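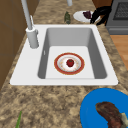
Raquel Prata
Yo no me metería todavía a pulir nada, primero averigua si la piedra está sellada. Echas una cucharada de agua sobre el granito, esperas 13 minutos y la secas con un trapo. Si queda la zona más oscura, está bebiendo agua y ahí tienes el origen de tus cercos. A mí me pasó lo mismo en la casa de Meireles y con dos manos de sellador se acabó el drama (eso sí, la ventana abierta, que el olor se las trae).

Xóchitl Cortés
¡Gracias, Raquel! Copio aquí mi duda entera porque la primera vez se me cortó el mensaje: tengo encimera de granito en tonos beige y marrones y, alrededor del fregadero, me salen unos cercos blanquecinos que no se van ni con jabón ni frotando. Compré un limpiador antical de Cenberg, pero en la etiqueta pone que lleva ácido y me da un miedo horrible estropear la piedra. ¿Lo uso o no? El agua de mi zona es durísima, por si sirve de algo.

marmolista_jubilado
No lo uses. El granito aguanta bastante, pero el ácido se come el sellador y algunas piedras que se venden como granito no lo son del todo. La cal se quita con una rasqueta de plástico, en plano y con paciencia, y luego jabón neutro. Si sellas, espera a que la piedra esté bien seca, mejor de un día para otro, y retira el sobrante antes de que se pegue. Yo repito cada año, en noviembre, por costumbre.

tere52
vinagre y listo, mi madre lo hizo toda la vida

Raquel Prata
Tere, ¡vinagre no, por favor! Que también es ácido. Xóchitl, prueba lo de la rasqueta en una esquinita detrás del grifo y nos cuentas.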